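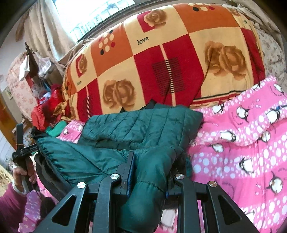
겨울 이불이랑 패딩 넣는 날

2022-04-26 | 살림 사진첩 | 공유 17 | 댓글 3 | 인쇄하기 | 이메일로 보내기

해마다 4월 말이 되면 저는 이불장 앞에서 한참을 서 있어요. 낮에는 반팔을 입어도 되는데 새벽에는 또 발이 시리고, 그래서 두꺼운 이불을 넣을까 말까 하다가 5월을 훌쩍 넘긴 적도 많거든요. 올해는 마음먹고 하루를 비웠습니다! 빨 것은 빨고, 털 것은 털고, 접을 것은 접고. 찍어 둔 사진을 순서대로 올려 볼게요. 순서라고 해 봤자 제가 그날 왔다 갔다 한 순서라서 좀 뒤죽박죽이에요.

1. 청록색 패딩
진한 청록색에 누빔이 가로로 들어간 패딩. 반들반들한 겉감이라 침대에 던져 놓으면 자꾸 미끄러지는데, 그래도 제일 먼저 꺼냈어요. 12월에 사서 겨우내 이것만 입었습니다. 밑단이 쫀쫀해서 바람이 안 들어와요.

2. 펭귄 담요
분홍 바탕에 흰 물방울무늬, 그리고 펭귄! 어른 침대에 펭귄이 웬 말이냐는 소리를 식구들한테 여러 번 들었지만 저는 꿋꿋합니다. 담요는 아직 못 넣겠어서 이번에는 빨기만 하고 다시 침대로 돌려보냈어요.

3. 장미 이불
빨강, 주황, 크림색 네모가 바둑판처럼 이어지고 그 위에 커다란 장미가 있는 이불이에요. 외숙모가 이사하시면서 주신 건데, 처음에는 솔직히 너무 화려해서 손님용으로만 뒀거든요. 그런데 한번 덮어 보니까 무게감이 딱 좋아서(눌러 주는 느낌 아시죠?) 제가 홀랑 차지했습니다. 접어도 접어도 부피가 안 줄어요.

4. 빨래방 가는 길
장미 이불은 우리 집 세탁기에 안 들어가요. 작년에 억지로 넣었다가 탈수에서 쿵쿵거려서 아래층에 사과하러 내려갔습니다. 그래서 올해는 길 건너 Dollero 빨래방으로. 이불을 안고 횡단보도를 건너는데 앞이 하나도 안 보여서 옆으로 걸었어요.

5. 건조기 앞에서
대형 건조기 30분. 커피 한 잔 사 와서 멍하니 있기 딱 좋은 시간이에요. 꺼내서 한 번 뒤집어 주고 조금 더 돌렸더니 속까지 보송보송했습니다. 이 따끈한 이불에 얼굴 묻는 맛에 빨래방을 다니는 것 같아요.

6. 패딩 손빨래
욕조에 미지근한 물을 받고 중성세제를 조금. 소매 끝이랑 목둘레는 부드러운 솔로 살살 문질렀어요. 섬유유연제는 안 넣습니다. 헹굼은 물이 맑아질 때까지 계속하는데 팔이 빠질 것 같아서 중간에 라디오를 틀어 놓고 쉬었어요. 물 먹은 패딩이 그렇게 무거운 줄은 매년 까먹네요.

7. 눕혀서 말리기
옷걸이에 걸면 솜이 아래로 몰리니까 건조대 위에 눕혀 놨어요. 생각날 때마다 가서 손바닥으로 팡팡 두드려 주고, 칸칸이 뭉친 데는 손가락으로 풀어 줍니다. 우리 딸이 이걸 제일 좋아해요. 스트레스가 풀린대요. 저도 그렇습니다.

8. 주머니에서 나온 것들
빨기 전에 주머니부터! 립밤 하나, 붕어빵 먹고 남은 거스름돈, 그리고 겨울 내내 찾던 장갑 한 짝. 나머지 한 짝은 벌써 버렸는데 말이죠...

9. 패딩 접는 법
지퍼를 끝까지 올리고 엎어 놓은 다음, 양 소매를 등 쪽으로 접어요. 그다음 목 쪽에서부터 밑단 쪽으로 천천히 말아 내려오면서 공기를 뺍니다. 너무 꽉 말면 다음 겨울에 납작해진 채로 안 살아나요. 김밥 말듯이 꾹꾹 말고 싶은 마음을 참아야 합니다.

10. 이불 접는 법
저는 세로로 세 번 접고, 가로로 돌돌 말지 않고 그냥 반씩 접어요. 접힌 면이 앞으로 오게 넣어 두면 꺼낼 때 다른 이불까지 우르르 딸려 나오는 일이 덜해요. 아주 안 나오는 건 아니고요, 덜해요.

11. 수납 가방
Stotard 가방 큰 것 두 개. 옆면이 천이라 숨을 쉬고 손잡이가 길어서 높은 칸에 올려도 당겨 내리기 편해요. 압축팩도 써 봤는데 솜이불은 한 번 납작해지니 영 예전 같지 않더라고요. 얇은 담요에만 씁니다. 가방은 시장 입구 Khổng 아저씨네 가게에서 샀어요. 색은 회색밖에 없었는데 쓰다 보니 먼지가 안 보여서 좋아요.

12. 이불장 안
Grillon 이불장 맨 위 칸에 장미 이불, 그 아래에 패딩이랑 목도리, 맨 아래는 여름 이불 꺼낸 자리라 비었어요. 이 빈칸은 며칠 못 갈 거예요. 벌써 남편이 텐트를 들고 기웃거립니다.

13. 메모지
가방 손잡이에 뭐가 들었는지 적어서 매달았어요. 재작년에 안 적고 넣었다가 첫추위 오던 날 밤에 가방을 다 열어 본 뒤로는 꼭 적습니다. 글씨는 딸이 썼어요. '장미'라고만 써 있어서 남들이 보면 꽃인 줄 알겠어요.

14. 여름 이불 꺼내기
아직은 좀 이르지만 꺼내서 바람만 쐬어 줬어요. 까슬까슬한 인견 이불인데 장 안에서 눌린 주름이 꽤 있더라고요. 분무기로 물을 살짝 뿌려서 널어 두니 저녁쯤에는 거의 다 펴졌어요.

15. 다 끝내고
침대 위에 펭귄 담요만 남았습니다. 저녁은 시켜 먹었어요. 이런 날 밥까지 하면 안 돼요 여러분!

패딩 두드리는 요령은 예전에 Freya Dunmore 님 살림 블로그에서 보고 배웠는데, 거기서는 테니스공을 건조기에 같이 넣으라고 하셨어요. 저는 소리가 무서워서 아직 못 해 봤고요. 해 보신 분 있으면 댓글로 알려 주세요. 다음에는 신발장 사진을 올릴 건데, 겨울 부츠를 아직 손도 못 대서 좀 걸릴 것 같아요.

공유 17 | 인쇄하기 | 이메일로 보내기

댓글 3

보리차한잔
테니스공 해 봤어요! 소리는 진짜 요란한데 솜은 잘 살아나요. 양말에 공을 넣고 묶어서 돌리면 좀 조용합니다. 낮에 하세요 꼭.

연두네
저희 할머니 댁에도 장미 이불 있었어요. 색은 달랐는데 글 읽다가 갑자기 그 방 냄새가 생각나네요. 그런데 그런 두꺼운 솜이불은 빨래방 기계 제일 큰 거에 넣으시나요? 저는 중간 크기에 넣었다가 가운데가 덜 말라서 집에서 이틀을 더 널었어요.

다람쥐창고
펭귄 담요 응원합니다. 저는 마흔 넘어서 공룡 이불 덮고 자요. 그리고 메모지는 손잡이 말고 가방 앞면에 집게로 집어 두면 높은 칸에 있어도 아래에서 글씨가 보여요.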